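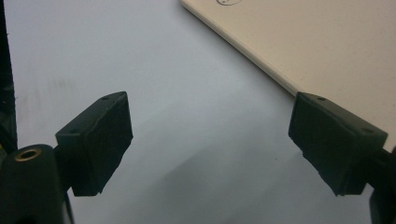 How many households has the Pleradow meals program reached this term?
We reached 92, well past what we hoped for when the Bametti grant came through in July! Most heard about us from a neighbour.

Cooking nights have settled into a good rhythm at the Thepsuriya hall. Manee Phuthong runs two groups, and her green curry night had nearly 30 people through the door. The older men's group has started swapping recipes (and arguing over fish sauce), and we're thrilled with that.
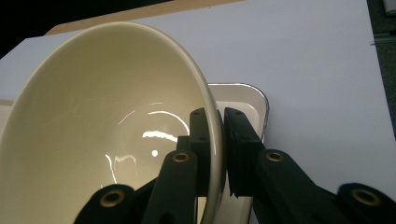

Cream-coloured bowl with a glossy glaze.

Spending is on track, apart from fridge repairs, which came in over budget.
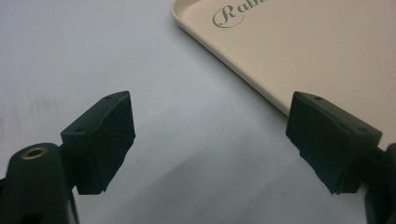
What is planned for next term?
Two more groups, one of them for new parents, plus a shared herb garden behind the hall.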